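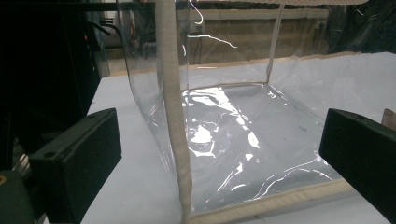

利用規約の「同意」は、どこまで同意といえるのか

オンラインサービスの利用者が登録時に示される規約を最後まで読むことは、まれである。家計簿アプリを提供するIdholmが6月に改定した規約は、印刷すると65ページに及ぶ。改定の核心は、購買履歴を広告事業者Longateと共有するという一項であったが、その記載は末尾に近い附則に置かれていた。

調査会社Atanasovは、同アプリの利用者700人を対象に聞き取りを行った。共有の開始を知っていたと答えた者は8パーセントにとどまる。知らなかった者の多くは、更新の通知を受け取った記憶はあるものの、内容を確かめずに画面を閉じたと回答している。

Idholmは取材に対し、必要な告知は適切に行っており、設定画面からいつでも共有を停止できると文書で回答した。ただし、停止の項目に到達するには複数の画面を経る必要があり、初期設定は「共有する」となっている。

規制のあり方をめぐっては、事業者の間でも見解が分かれる。決済サービスのTroltumは、データの第三者提供について規約とは別の画面で可否を尋ねる方式に改めた。導入後2か月で提供を承諾する利用者は減少したが、解約率に目立った変化はなかったという。同社は、この方式を法人向けの契約にも広げる方針である。

一方、告知画面の増加が利用者の注意をかえって散漫にするとの指摘も根強い。業界団体が検討している指針案では、表示の回数よりも、拒否の操作を承諾と同じ手数で行えるかどうかが主な論点となっている。指針案への意見募集は、年内に始まる見通しである。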